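Subject: Re: [grip-tools] Makix hand-held gripper kit, buy or wait?

> Nimow is offering the Makix kit at $2,411 a pair, with 50 hours of
> processing from Cornura thrown in. Seems fair to me. Any objections?

A few. The 50 hours only count if Cornura accepts the recordings, and the quote doesn't say who decides. I asked on Saturday and got the brochure again.
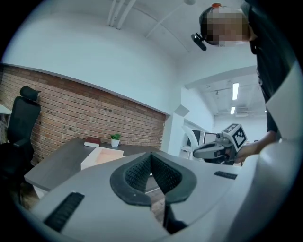
My first complaint is bulk. Nimow calls the Makix "slim" – compare that with the big curved white shell around the padded jaw, then think about reaching into an open cardboard box like the one on the desk. Our old Nørgaard pair is ugly but it fits in a drawer.

They also claim 81 percent of sessions are usable straight away. Which sessions? Picking up blocks on a bare table, I'd bet.
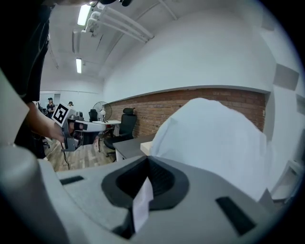
Cloth is what I would want tested before paying. A big white sheet heaped in soft folds, like the one on the right, is closer to our laundry work than anything in the brochure. I'd also ask about cables, with that thin black one hanging from the underside of the gripper toward the floor. The quote has 17 line items and a spare cable isn't among them.

I'd wait until March and ask for a loan pair.

--
grip-tools list | Contact the list owner | Back to top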